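Date: Wednesday, February 22, 2023
From: Celina Lis
To: Landwood Sewing and Mending list
Subject: Re: washing wool blankets before dyeing

Roman Michalski wrote:
> Hello all, I've been given two old wool blankets, cream
> with a faded stripe, and I want to dye them dark green
> for the back bedroom. Do I really have to wash them
> first? They look clean enough to me. Also, my bath is
> the only thing big enough to hold one. Is that a
> terrible idea?
> Roman

Hi Roman,

Yes, wash them, even if they look spotless! Old blankets have years of hand cream and moth spray and goodness knows what in them, and the dye will show you every bit of it. I skipped the wash once on a blanket from the Erkolberg market (I was in a hurry, it was September and I wanted it on the bed before the cold came) and ended up with a pale patch the shape of Italy right in the middle. It's the dog's blanket now.

What I do is fill the bath with lukewarm water and a good squirt of wool wash, push the blanket under and then go away for 40 minutes. Don't rub it and don't swish it about. The thing that felts wool is a sudden change of temperature with a lot of moving around, so when you rinse, try to keep the water the same warmth as the wash. I drain the bath with the blanket still in it and press down with my hands flat, and then I fill it again. Two rinses usually does it, though my mother would have said three.

As for dyeing in the bath – I wouldn't. Acid dyes need proper heat to take on wool and you won't get that in a bath, you'll just get a green bath. Could you cut the blankets in half along the stripe and do the pieces in a big pan? I have an old jam pan you can borrow, and a join down the middle can look lovely if you blanket stitch it in a dark thread.

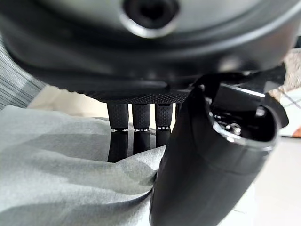
Weigh each piece dry before you start, too, and write it down straight away. My last one was 681 grams and I'd have sworn it was under 500, so I would have made up nowhere near enough dye. I use the Atetti powders, mostly because the shop by the station stocks them, and I find the dark green comes out a bit blue on cream wool. A tiny pinch of yellow sorts that out. Do try it on a snippet from the edge first, and let the snippet dry before you make up your mind, wet wool always looks darker.

Is your stripe woven in or stitched on, by the way? If it's woven it will probably still show through as a darker line, which I rather like, but if it's a cotton tape it won't take the dye at all and you might want to unpick it first.

I'm in most afternoons next week if you want to come round for the pan. Bring a bag, it's a heavy old thing and the handle digs in.

Celina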